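Zositz Ledger Desktop - Set-up Guide
Section 6. Activating and moving the license

Revised 14th January

6.1 Before you start

A Zositz Ledger license is tied to one computer. At activation the program reads a set of hardware values, combines them into a machine code, and stores the result in the license file. Each time the program starts, the code is worked out again and compared with the stored one.

The machine code is built from these parts:
Processor model
Mainboard serial number
System drive serial number
First wired network adapter

Memory, graphics cards, monitors, printers and second drives are left out of the code and can be changed at any time. A change to one listed part is accepted without a prompt. A change to two or more stops the program with message 509, "Machine code does not match."

You will need an administrator account on the computer, the license key from your order letter, and 200 MB of free space on the system drive.

CAUTION: Release the license before you open the computer for any repair that involves two or more of the listed parts. A license that was not released can only be recovered by the procedure in 6.5. 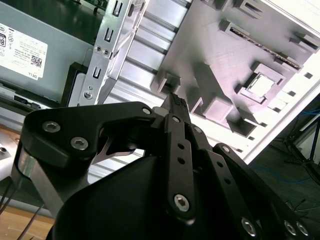 Balakrishnan Chowdary, comment on 6.1: The drive clone trips people up. We moved the accounts machine to a larger drive and got through fine, then changed the mainboard in November and hit 509 straight away. The drive swap still counted against us. Please say in this section that changes add up until the license is renewed.

Editor's reply: Correct. Changes are counted from the last activation or refresh. Step 5 of 6.2 and all of 6.4 now cover this.

6.2 First activation

1. Close all other programs that use the ledger database, including the Sundaram import tool.
2. Start Zositz Ledger. Choose Help, then License.
3. Type the license key. Dashes in the key may be left out. The letters O and I are never used.
4. Select Activate. The status line changes to "Waiting for server," then to "Active."
5. Select Save Machine Report and store the file somewhere other than this computer. The report lists the four hardware values as they stood on the day of activation. Support will ask for it if message 509 appears.
6. Restart the program.

NOTE: If the status line stays at "Waiting for server" for longer than two minutes, the request has been blocked on your network. Ask your network administrator to allow outgoing secure connections from the program, or use the offline method in 6.3.

6.3 Offline activation

Use this method for computers that are never connected to the internet.

1. Choose Help, License, Offline.
2. Select Create Request. The program writes a request file to the folder you choose.
3. Copy the request file to a computer with internet access and upload it on the Mundwood customer page.
4. Download the response file. Do not open or rename it.

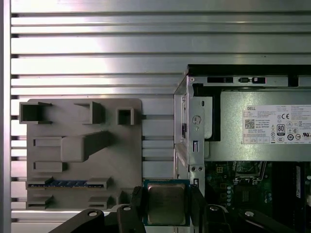 5. Copy the response file back to the first computer and select Load Response.
6. Check that the status line reads "Active (offline)."

A request file is valid for 240 hours. After that the customer page rejects it and a new one must be created. Creating a new request cancels the earlier one, even if the earlier one has already been uploaded.

6.4 Refreshing the machine code

A refresh replaces the stored machine code with the current one and sets the count of changes back to zero. It does not use up a transfer.

1. Make sure the program starts normally. A refresh is not possible once message 509 is showing.
2. Choose Help, License, Refresh.
3. Confirm with the license key.
4. Save a new machine report. Keep the old one as well.

Refresh after every single change to a listed part. If a technician is replacing several parts, release the license first (6.5, steps 1 to 3) and activate again when all the work is done.

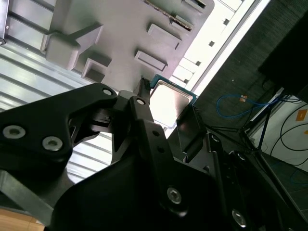 Virtual machines follow the same rule, with one difference: the host may present a new network adapter after it is moved between servers. Set a fixed hardware address for the adapter before activation.

6.5 Moving the license to another computer

1. On the old computer, back up the database (see Section 4).
2. Choose Help, License, Release.
3. Write down the release number. It is shown once only.
4. Install Zositz Ledger on the new computer. Do not copy the program folder across - the license file inside it will be refused.
5. Activate as in 6.2, entering the release number when asked.
6. Restore the database and compare the closing balance on both computers.

If the old computer no longer starts, send the last machine report to Steltilent support with a copy of the order letter. The license is released by hand, normally within two working days. The program can be used in read-only mode while you wait.

CAUTION: Read-only mode opens databases of up to 1,602 accounts. Larger databases stay closed until activation is complete. 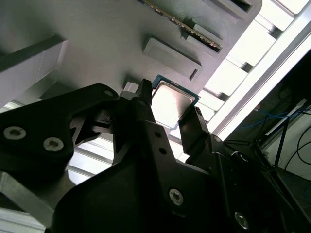

Fig. 6-4. Processor with metal heat spreader. The processor model is part of the machine code.

6.6 License messages

501 Key not recognized. Check the key against the order letter.
504 Key already in use. Release it on the other computer.
507 Request file expired. Create a new one (6.3).
509 Machine code does not match. Contact support with the machine report.
512 Clock error. Set the date and time zone, then restart the program.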